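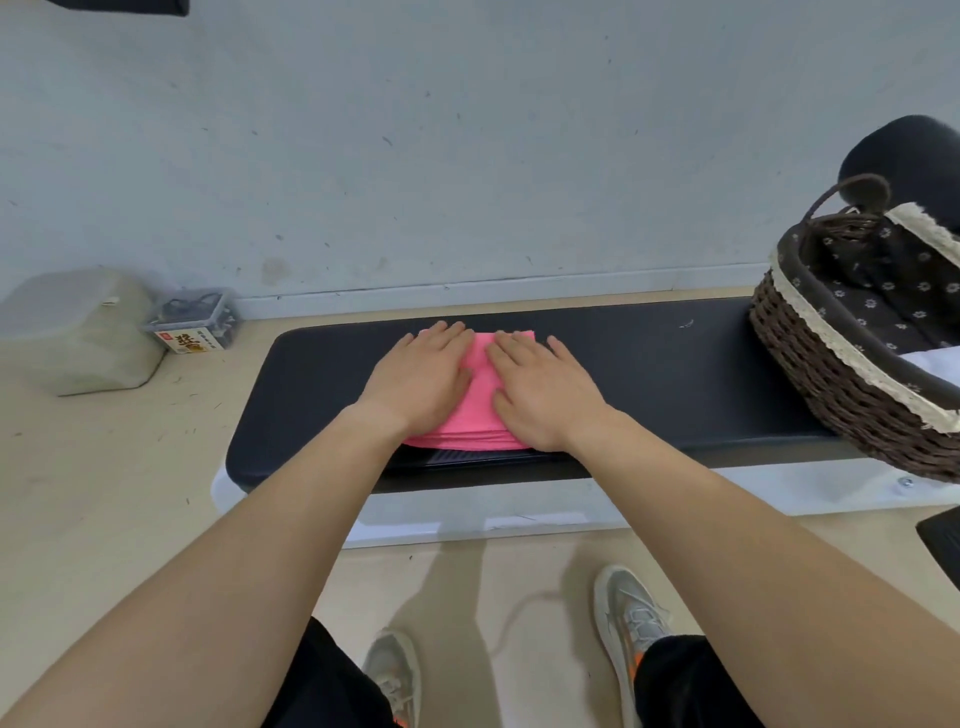

Folding the pink one on the bench, basket at the ready

dernon_days
Finally giving the folding bench its own thread! I do all my folding on the navy padded bench now and I love it — no more stooping over the bed. Press it flat with both hands, smooth out from the middle, on to the next. What do you all fold on?

lintpicker440
Love the basket, that lace trim is so sweet! But I have to disagree on the padding. I need a hard surface or my creases wander all over the place. Kitchen table, 100 percent.

dernon_days
See, I like a little give! I lean on it and the cloth stays where I put it. Creases are a bit soft, sure, but it's going in a basket anyway.

Prurville Pat
Team bench here. Vinyl wipes down in 2 seconds. My only gripe is slippery fabrics, they slide right off mine.

lintpicker440
Ok but slippery stuff slides off everything lol

tutura_towels
Do you fold in half first or thirds? I switched to thirds in September and my shelf looks so much better!! Halves always flop over.

dernon_days
Halves, then halves again. I tried thirds and kept ending up with one fat side.

tutura_towels
Fold the first third a tiny bit short — that fixed it for me. Try it on a hand towel and post how it goes!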